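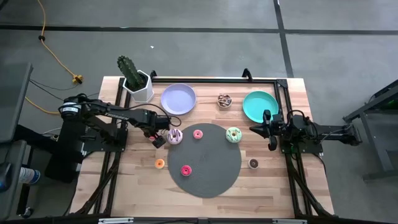
Carola Harms
Before anyone answers, are you feeding 13 people at one sitting, or 13 over a whole afternoon? Those are different donut orders.

Lerato Mokgethi
One sitting, Carola. It's for my department's Friday breakfast, and last October I bought 2 dozen and took most of them home, where I ate them out of a sense of duty. How many should I get, and can I buy them the night before? The bakery on Adams doesn't open until we're already at our desks.

Margaux Le Goff
One and a half per person, rounded up to a full box, so 24 again. Sorry. Your people will cut them in half and then cut the halves in half, because no office in history has let anyone be seen taking a whole one.

The night before is fine for cake donuts. Keep them in the closed box at room temperature. Yeast donuts go leathery by morning – eight seconds each in the microwave brings them back for as long as it takes to eat one. Don't put any of them in the fridge, it stales them faster. Glaze sweats under a tight lid, so leave a corner open if they're glazed.

Chun-hung Hsiao
get bagels

Hòa Lục
I'd order 18 and put out some fruit. Freeze the leftovers unglazed if you can get them that way. Mine kept for a month and tasted like it, but my kids had no complaints.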